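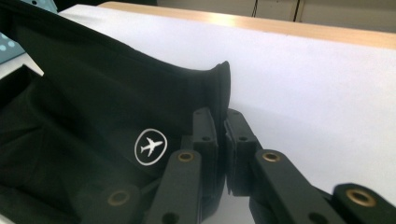
Fig. 6. Black fabric bag with the white aeroplane badge.

Packing the Manura travel cot for a journey

Fold the cot as shown in the previous section before you start. The frame must be locked shut – a half-closed frame will strain the zip.

1. Take off the mattress sheet and fold it flat.
2. Wrap the mattress round the folded frame with the padded side facing inwards.
3. Fasten both straps. Pull them tight by hand only.
4. Stand the cot on its feet and draw the bag down over it from the top.
5. Turn the cot over and close the zip.
6. Put the foot pump and the spare caps in the side pocket.

Note: The packed cot is 92 cm long. Some airlines treat this as outsize baggage, so check before you travel.

Caution: Do not pack the cot while the mattress is damp. Leave it open indoors until it is fully dry.

Caution: Keep the empty bag and straps away from children.

Washing the bag

Sponge with cool water and mild soap. Do not tumble dry or iron.

Spare bags and straps can be ordered from Golberg, part number 4000. Straps are sold in pairs.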